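**Snack box swap: your questions answered**

We love the questions you send in - keep them coming! Dwynwen Ruddock has gathered up the ones that reach us most often.

**What sort of box should I use?**

Anything low, square and sturdy with a proper lid. We're very fond of dark, plain ones, because a bright wrapper looks wonderful when the lid goes up. Gift boxes left over from birthdays are perfect, and so are shoe boxes if you trim them down a bit.

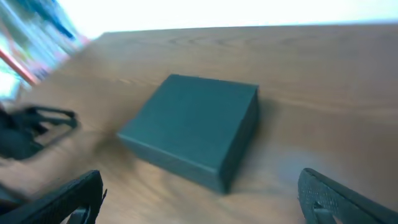 *Snack Swap Notes, no. 17*

**How big can it be?**

Up to 20 cm along each side and 9 cm deep. Anything larger costs more to post and takes an awful lot of filling!

**How many things go in?**

As many as fit without forcing the lid. Most people mix something biscuity, something chewy and something to nibble, and that makes a lovely box. Start with the longest packet and lay it flat against the back, under the hinge if your lid has one. Fat rolls and bags go in next, then little packets down the sides. 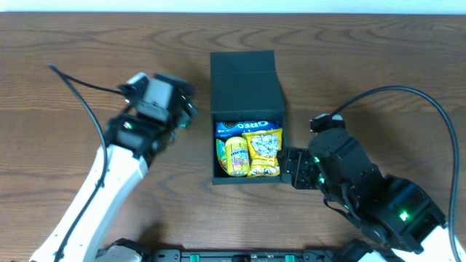
If the lid springs back up, take out the puffiest bag and try it standing at a slant. Bags of seeds or nuts are very forgiving and will squash into odd corners, but please don't prick them to let the air out - they go stale so quickly.

**Can I send nuts?**

Yes, as long as your partner has said they're happy with them. Check their card first, and write "nuts" on the outside of the box in big letters.

**Do sweets have to be wrapped?**

Yes please, every one of them, and the bag should still be sealed when it goes in. Boiled sweets are brilliant for posting and they last for ages. A bag with a clear window is a treat in itself, like the yellow one with the Hacks sweets showing through, all twisted ends and bold lettering. You can check for crumbs and broken bits before you buy, too. 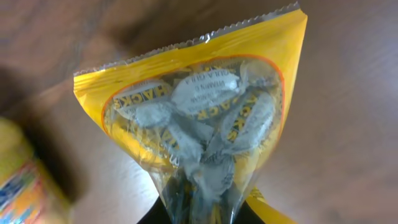 **When do I post it?**

By the last Friday in February, for the next round. Stenwood members can drop theirs at the Assefa café before it shuts at four, and everybody else should use the ordinary post.

**Can children join in?**

Of course! They're often the best packers. A grown-up needs to fill in the card.**What if something arrives squashed?**

Tell us and tell your partner, kindly. Biscuits do break now and then, and they taste just as good over ice cream.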